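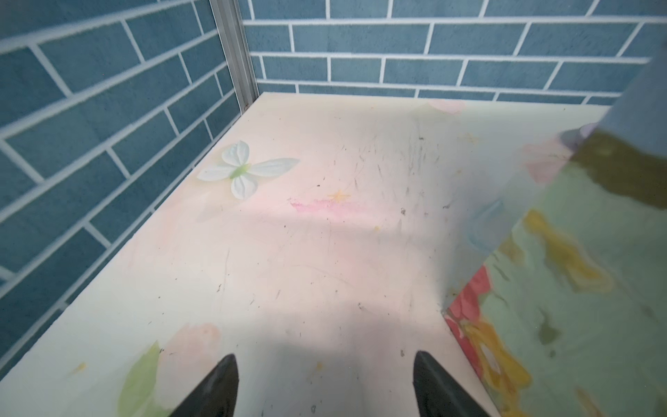 Moisture Retention in Tile Grout Under Repeated Wetting

Project report, Building Materials Laboratory
Group members: Abbas Sharifi, Raymonde Gagnon, Temitope Garba
Supervisor: Rosaire MacDonald
Submitted: 2021-11-02

1. Introduction

Cement grout is porous. When it is used between ceramic wall tiles in kitchens and washrooms, it takes in water each time the wall is splashed or wiped, and it gives that water back to the room air over the following hours. If the time between wettings is shorter than the drying time, the moisture content of the joint rises from one cycle to the next. Sustained moisture is linked to staining, mold growth and loss of bond at the tile edge.

Tile installers in Munovville commonly apply a penetrating sealer to grout after curing. Product sheets state how long to wait before sealing but say little about how the sealed joint dries once water has entered it. The purpose of this project was to compare water uptake and drying in sealed and unsealed joints over a series of wetting cycles, and to see whether joint width changes the result.

2. Background

Water moves into grout mainly by capillary suction. The rate depends on the pore size distribution, which in turn depends on the water-to-cement ratio at mixing. Grout mixed too wet has larger connected pores and absorbs faster. Glazed tile faces absorb almost nothing, so on a finished wall the joints are the main path for water.

Drying has two stages. In the first, liquid water reaches the surface and evaporates at a nearly constant rate set by air temperature, humidity and air movement. In the second, the surface is dry and vapor has to diffuse out from inside the joint, so the rate falls off. A penetrating sealer lines the pores near the surface with a water-repellent layer. This slows suction, but it also means that liquid water cannot easily reach the surface during drying, and the first stage may be short or missing.

Tile layout also matters. A running-bond pattern breaks the vertical joints at every course, while a stacked pattern gives continuous vertical joints that can carry runoff down the wall. We did not test runoff, and all of our specimens used the running-bond layout.

3. Materials and Method

Eight panels were made. Each consisted of glazed ceramic tile set on cement backer board with a polymer-modified thinset. Four panels had narrow joints and four had wide joints. The grout was Iltik sanded wall grout, mixed by weight in a single batch to remove variation between mixes. The edges and back of each panel were coated with epoxy so that water could enter and leave only through the face.

After curing, two panels of each joint width were treated with Gisomow penetrating sealer, applied by brush and wiped after the dwell time printed on the container. The other panels were left untreated.

Each wetting cycle was as follows. The panel was laid flat and a damp cotton cloth was placed on the face for 90 minutes. The cloth was removed, the face was wiped once with a dry towel, and the panel was weighed. It was then stood upright on a rack in the conditioning room and weighed again at the end of the drying period. Seven cycles were completed. The balance was checked against a reference mass before each session.

Mass gain was divided by the exposed joint area of the panel. Without this correction the wide-joint panels would always appear to absorb more.

4. Results

Unsealed panels gained the most water in the first cycle. The gain per cycle became smaller as the test went on, as expected for joints that start each cycle partly filled. Residual mass at the end of drying rose through the early cycles and then leveled off.

Sealed panels gained much less water in every cycle. However, they released a smaller share of what they had taken in, and their residual mass was still rising slowly at the last cycle. At no point did it exceed the residual mass of the unsealed panels.

After correction for area, narrow and wide joints behaved alike when unsealed. Among sealed panels, wide joints absorbed slightly more. One wide-joint sealed panel had a hairline crack along the tile edge, found under magnification after the test, and its readings account for most of the difference.

5. Discussion

The results agree with the two-stage drying model. Sealing reduced uptake by more than it reduced drying, so the net effect within the test period was a drier joint. Whether this holds over a longer series cannot be determined from our data. The rising residual in the sealed panels may level off or may continue.

The cracked panel shows that a sealer does not bridge a separation between grout and tile. Water enters at the crack and then has to dry through treated material. Inside corners are a likely location for such cracks, as the two walls move independently. Many installers use a flexible joint or a metal trim there in place of grout.

Sources of error include uneven contact between cloth and tile, small differences in sealer coverage, and the number of panels, which is too small for statistical treatment. The wiping step was done by the same person throughout.

6. Further Work

The test should be repeated with more cycles and with at least one grout of higher water content. Panels containing an inside corner would allow movement joints to be compared directly.

Acknowledgments

Sheldon Robichaud cut the backer board and lent the wet saw. Offcut tile was supplied by the Sutherland showroom.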